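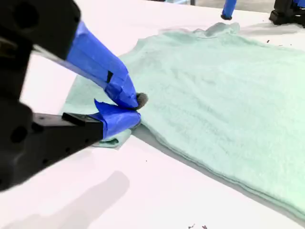 Mint-green fleece on a white table.

Can a lost cat really find its way home?

You have probably heard a story like this one. A family moves house. The cat slips out of the new place and disappears. Weeks go by, everyone gives up, and then one morning there is a scratching at the door of the OLD house, miles and miles away. The cat has walked home!

It is a lovely story. Is it true?

Well, sometimes it might be. But before we believe it, we should ask some nosy questions.

The cat from Troltstead

Let's start with Clastus, a grey tabby. The story goes that Clastus moved with his family from Troltstead to Toton and went missing on the second night. In February a grey tabby turned up in the garden of the old house, 133 miles away. The new owners let him in. He ate a whole tin of sardines and went to sleep on the stairs.

Somebody put his photo online and more than 4,000 people shared it. Most of them wrote things like "Cats just know!"

Do they? Here are the nosy questions.

Was it really Clastus? There are a lot of grey tabbies about. If you have been missing your cat for weeks, any thin grey tabby can look like yours. The best way to be sure is a microchip. This is a tiny chip, the size of a grain of rice, which a vet puts under a cat's skin. It has a number on it that a scanner can read. In this story nobody says whether the cat was scanned. That's a big thing to leave out.

Did he walk? Cats climb into vans, sheds and the engines of parked cars. A cat who falls asleep in a removal van could travel a very long way without moving a paw. That would still be an odd bit of luck, but it would not be finding your way.

What about all the other cats? This is the most important question, and the easiest one to forget. When a cat comes home from far away, it gets into the newspaper. When a cat goes missing and stays missing, there is a poster on a lamp post, the rain gets at it, and after a bit it comes down. So we hear about nearly all the amazing cats and hardly any of the others. If we only listen to the happy stories, it sounds as if cats can always do it.

Has anyone tested it?

Yes, a few times, but a long time ago and not with many cats.

About a hundred years ago a scientist in America took a mother cat away from her kittens, let her go at different places, and waited to see if she came back. She managed it from distances of a mile or more. When she was taken much further, she didn't. (It wasn't a kind thing to do to a cat, and you should never try it with yours.)

Later on, some scientists in Germany put cats in a big covered maze with lots of ways out. They wanted to see if the cats would choose the exit that pointed towards home. Many did, more often when home was close by. That is interesting! It isn't proof that a cat can cross half a country, though. A maze is a long way from real roads, rivers and dogs.

What might cats be using?

Smell is a good guess. A cat's nose is much better than yours, and cats rub and scratch things to leave their own scent about the place. If a cat is a few streets away, it may be able to pick up something it knows.

Sound could help too. Cats can hear very high, very faint noises. Church bells, trains, the school playground: a cat who hears the same sounds from the same side every day might learn where they come from.

Then there is memory. A cat that goes outdoors learns its own patch very well. It knows which fence has the gap and which garden has the bad-tempered terrier.

Some people say cats can feel the Earth's magnetic field, which is the thing that makes a compass point north. Pigeons and some other animals do seem to use it. For cats, I can't find any good evidence. Perhaps someone will discover it one day. Until they do, "maybe" is as far as I'm willing to go.

Notice that smell, sound and memory all work best near home. None of them explains 133 miles very well.

So what do I think about Clastus? I think a hungry cat got a good dinner, and I'd like to see that microchip number before I say any more.

What to do if you have a cat

If you move house, keep your cat indoors for the first few weeks. Two or three is the least that vets usually suggest. Your cat needs time to learn that this is where the food is now. It will probably shout at the door. Let it shout.

Ask a grown-up whether your cat is chipped, and whether the phone number that goes with the chip is the right one. Lots of people change their phone and forget.

If your cat goes missing, look close by first. Most lost cats are nearer than you think. They are often hiding, and a frightened cat may stay quiet even when you call its name. Try under the shed, behind the bins and in next door's garage. Go out again after dark with a torch, along with a grown-up, and look for shining eyes. If you have only just moved, tell the people at your old house as well. A short journey back, from one side of Cheetham to the other, say, is the sort of thing a cat really might do.

Words to know

Evidence: the facts that help us decide if something is true.
Microchip: a tiny chip with a number, used to tell whose pet is whose.
Scent: a smell, often one left behind by an animal.

Written by Bjartur Blöndal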